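Über uns

Hallo und schön, dass ihr hergefunden habt! Ich bin die eine Hälfte von Pranatex. Die andere Hälfte sitzt meistens in der Buchhaltung und ist froh, wenn ich die Texte für die Webseite schreibe, also müsst ihr jetzt mit mir vorliebnehmen.

Was wir machen

Wir kümmern uns um Zweiarmzellen. Wir verkaufen keine, wir bauen auch keine von Grund auf, wir richten sie ein, warten sie und bringen sie wieder in Gang, wenn sie morgens einfach stehen bleiben. Unsere Kunden sind Hochschulen, kleine Entwicklungsbüros und ein paar Werkstätten, die sich irgendwann zwei Arme angeschafft haben und dann gemerkt haben, dass die Betriebsanleitung an der spannendsten Stelle aufhört.

Angefangen hat das Ganze als Nebenjob. Ich war vorher bei Groltell in der Instandhaltung, große Anlagen, viel Gitterzaun, viel Nachtschicht. Dort habe ich gelernt, ein Kabel anzuschauen, bevor ich die Software beschuldige, und davon leben wir im Grunde bis heute. Als Groltell den Standort verlegt hat, bin ich dageblieben, habe mir ein ordentliches Drehmomentwerkzeug gekauft (teurer als mein Auto damals!) und die ersten Aufträge angenommen.

Wie wir arbeiten

Am liebsten an einer Zelle, die wir richtig gut kennen. Bei uns ist das die Hultex, so heißt sie seit dem ersten Tag und keiner will sie umtaufen. Zwei Arme, zwei Greifer, an jedem Handgelenk ein weißes Gehäuse, und an ihr probieren wir alles aus, was später beim Kunden klappen soll. Neue Greiferfinger, neue Kabelwege, neue Prüfabläufe - die Hultex bekommt alles zuerst ab. Gerade sind die Griffe an kleinen Dingen dran, die an der Wand hängen, Schlüssel zum Beispiel. So ein Schlüsselbund ist ein herrlich gemeines Teil. Er dreht sich, er klimpert, er hängt jedes Mal ein bisschen anders, und wer seine Greifer damit einstellt, merkt sehr schnell, wo noch Spiel drin ist.
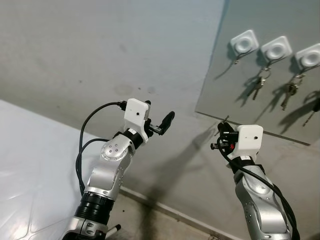
Beim Einrichten fangen wir immer unten an. Sockel fest, Schrauben mit Moment nachgezogen, Strich drauf, damit man beim nächsten Mal sieht, ob sich etwas gelöst hat. Dann kommt die Nulllage der Gelenke, jeder Arm für sich, und erst danach fahren beide zusammen. Ich weiß, das klingt umständlich, und am ersten Tag steht auch regelmäßig jemand daneben und fragt, wann sich denn endlich was bewegt. Kommt alles noch!

Danach sind die Greifer dran. Wir schließen sie leer, lesen die Stellung ab, öffnen wieder, und das Ganze so oft, bis der Wert zweimal hintereinander gleich ist. Wenn links und rechts nicht zusammenpassen, liegt es fast nie an der Elektronik. Meistens sitzt ein Finger schief oder jemand hat eine Unterlegscheibe eingespart. Bei einem Kunden haben wir einmal einen ganzen Nachmittag gesucht, und am Ende war es ein Krümel vom Frühstück in der Führung. Den haben wir nicht berechnet.

Die Sache mit den Kabeln

Wer uns schon einmal im Haus hatte, kennt meine Kabelpredigt. Ein Kabel am Greifer braucht Luft. Zieht man es stramm an den Arm, sieht es am ersten Tag wunderbar aufgeräumt aus und nach ein paar Wochen hat man Aussetzer, die kommen und gehen, wie sie wollen. Also lassen wir einen Bogen stehen, groß genug, dass sich das Handgelenk in beide Richtungen ausdrehen kann, und fahren die äußersten Stellungen von Hand ab, bevor irgendetwas endgültig befestigt wird. Zu groß darf der Bogen natürlich auch nicht sein, sonst bleibt er an der nächsten Tischkante hängen. Da gibt es keine Tabelle, das muss man sich anschauen.

Steckverbinder prüfen wir bei jeder Wartung, stromlos, und zwar alle. Bei der Hultex tauschen wir die Greiferkabel nach 3000 Betriebsstunden, egal wie gut sie noch aussehen, und nach 1000 Stunden wird jede Zugentlastung einmal aufgemacht und nachgesehen. Als ich das letzte Mal auf den Zähler geschaut habe, stand er bei 1506, wir sind also noch ganz entspannt unterwegs.

Unser Wartungspaket

Viele von euch fragen, was bei einem Termin eigentlich passiert. So läuft er ab:

1. Ankommen, Kaffee, Zuhören. Ihr erzählt, was die Zelle macht und was sie machen sollte. Bitte auch die peinlichen Sachen erzählen, wir haben alle schon mal den Not-Halt gedrückt vergessen und dann eine Stunde gesucht.

2. Sichtprüfung im ausgeschalteten Zustand. Gelenkdeckel, Schrauben, Stecker, Kabelbögen, Fingerkuppen. Lose Teile kommen in eine Schale und werden aufgeschrieben.

3. Langsame Fahrt. Jeder Arm einzeln durch den ganzen Arbeitsbereich, eine Hand am Not-Halt, Ohren offen. Ein Lager, das sich meldet, hört man lange, bevor man es in den Daten findet.

4. Greifprobe am Tisch. Ein kleines, flaches Teil auf einer hellen Platte, sonst nichts drauf. Flache Teile sind ehrlich - wenn die Fingerspitzen einen Hauch zu hoch stehen, greifen sie daneben, und wenn sie zu tief stehen, hört man es kratzen. Wir stellen erst den einen Greifer ein und dann den anderen, nie beide gleichzeitig. 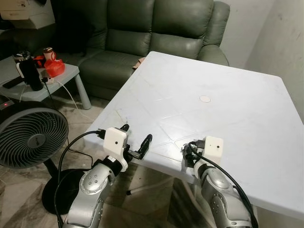
5. Protokoll und Übergabe. Ihr bekommt alle Werte, auch die unschönen, dazu eine Liste mit den Teilen, die ihr euch ins Regal legen solltet. Bestellen dürft ihr, wo ihr wollt.

Wer wir sind

Wir sind 4 Leute, zwei für die Mechanik, eine Kollegin für Steuerung und Software und eben die Buchhaltung, die übrigens besser lötet als ich. Schwierige Drehteile und Sonderfinger lassen wir bei Lachance fertigen, mit denen arbeiten wir seit unserem allerersten Auftrag zusammen. Wenn ihr dort anruft und sagt, dass ihr von uns kommt, wissen sie meistens schon, welches Teil kaputt ist.

Wann wir Zeit haben

Wir machen im Sommer eine kleine Pause und sind ab dem 17. August wieder für euch da. Für den Oktober sind noch Wartungstermine frei, Einrichtungen brauchen etwas mehr Vorlauf. Schreibt uns am besten kurz, welche Arme ihr habt, wie alt die Kabel sind und was gerade nicht geht. Ein Handyvideo hilft auch, gern mit Ton!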